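Janesura cable-wrap fault

The Janesura cable-wrap fault is a failure mode of two-armed tabletop robot cells in which the loose signal cable of a wrist camera is drawn tight around a moving link and the camera, its bracket or the cable itself is damaged. It takes its name from the Janesura workshop, where it was first written up after a stoppage on September 29, 2024. The fault is classed as an equipment failure and not as an injury hazard, although a second finding of the same inquiry, concerning live electrical accessories in the workspace, was treated as a safety matter.

Background

The Janesura cell was built for work with household electrical fittings: plugs, adapters, outlet blocks and power strips. Handling such items is a common exercise for paired arms. The parts are cheap, the fits are fairly tight, and a plug that goes in crooked will usually jam before it breaks. The cell was operated under a maintenance contract by Ginari, which also supplied the control software. The arms were set up to work from opposite sides of a shared table, either on separate parts or on one part between them.

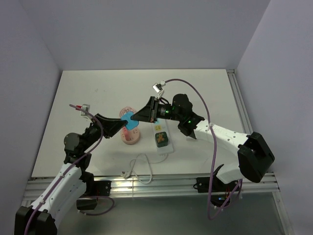 Cable routing in cells of this type is a compromise. A wrist camera has to turn with the wrist, so its cable must have enough slack to follow the joint to the end of its travel in either direction. If the slack is too short, the connector is pulled. If it is too long, the cable can swing into the space where the other arm is working or fall behind a joint housing. At Janesura the purple camera cables were run outside the arms, down over the white links and past the front rail, with the spare length left hanging. This made them quick to replace. It also meant that the position of the slack depended on how the arm had last moved, and the control software had no record of it.

The stoppage

The cell had completed 1,940 cycles since its previous inspection when the right arm stopped partway through a return move. The controller logged an excess-current fault on the wrist joint, followed by loss of the camera signal. The arm was not carrying a part at the time. The operator pressed the emergency stop and the motors were powered down.

When the covers were checked, a loop of camera cable was found caught behind the elbow housing. Each return move had taken up a little of the free length, and the last of it had gone during a wide rotation of the wrist. The connector had pulled partly out of its socket and the outer jacket of the cable was split near the bracket. The joint motor had overheated but was judged fit for service after a bench test. The cell was out of use for seven days.

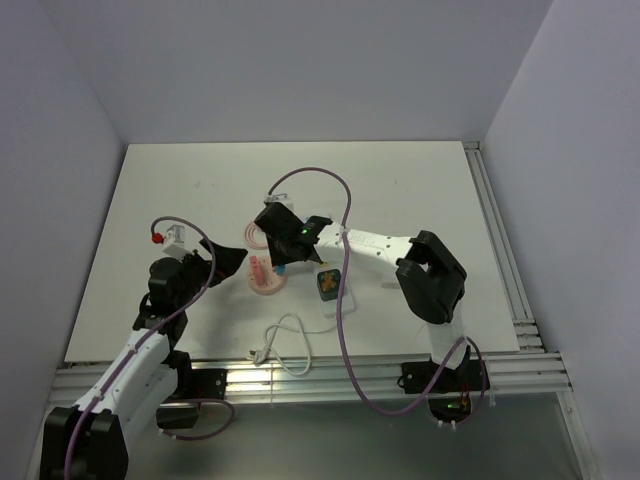

Paired arms at the front rail, with the right camera cable arching above its forearm.

The operator had restarted the arm two times earlier in the same shift after shorter current warnings. Both had been put down to a stiff plug, a frequent cause of such warnings, and neither was entered in the fault log. The inquiry found that the two warnings had probably been the first signs of the wrap, and that an inspection at either point would have prevented the damage.

Cause

The inquiry identified the direct cause as surplus cable with no fixed anchor between the wrist and the base. It named two contributing causes. The first was a change to the motion program that allowed the wrist to unwind in whichever direction was shorter. Under the earlier program the wrist always came back the way it had gone, and any twist was removed at the end of each cycle. Under the revised one a full turn could build up over many cycles without showing in the joint readings.

The second was the setting of the current limit. It had been raised so that the arms could push home tight plugs without tripping, and the same limit applied to free moves, when no such force was needed. A dragging cable therefore had to load the joint heavily before the controller reacted.

Electrical finding

While examining the cell, the inspectors also reviewed the handling of outlet fittings. They noted that the written procedure required all power strips in the workspace to be disconnected from the supply, but gave no means of confirming this from the operator's position. A strip with a cable leading off the table looks the same whether or not the far end is plugged in.

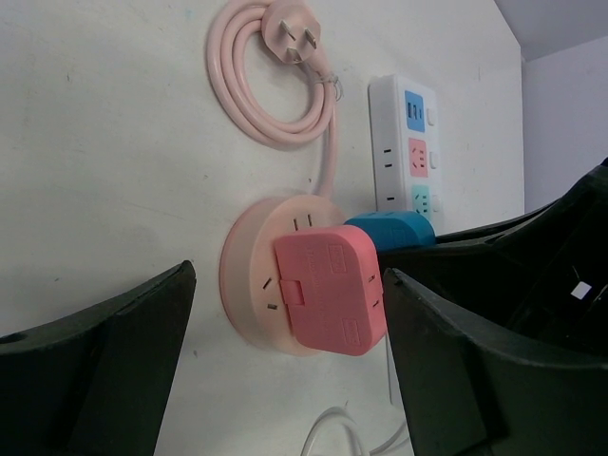 The concern was mainly with metal-tipped tools and with operators reaching in to clear a jam. A plug that has been pushed only partway into a socket may leave part of its prongs exposed, and an arm that stops on a fault can leave it in that state for some time. No shock or short circuit had been recorded at Janesura. The inspectors nevertheless rated the matter above the cable fault, as it could have affected a person.

Remedies

Ginari issued a revised maintenance sheet in December. Its main points were as follows.

Camera cables are to be clipped to the link at the elbow and again near the base, with the slack confined to a single loop at the wrist.

The wrist is to return to a marked neutral position at the end of every cycle.

Separate current limits apply to insertion moves and free moves.

Any current warning during a free move requires the arm to be powered down and the cable checked by eye before a restart, and the warning must be logged.

Power strips and extension cords used as work pieces must have the supply end capped, and the cap must be visible from outside the enclosure.

An alternative arrangement, known as the Noguchi routing, carries the camera cable through a flexible sleeve on the outside of the arm. It prevents loops from forming but adds weight at the wrist and makes a damaged cable slower to change. It has been used at the Endis site, where the arms make wider turns. Janesura kept the clipped layout.

Related faults

Cable wrap is distinct from connector fatigue, in which the plug at the camera loosens through repeated bending with no snag involved. The two can look alike in the log, as both end in loss of signal. A rise in joint current before the signal drops points to a wrap. Connector fatigue more often shows as brief dropouts over several shifts, with the current unchanged.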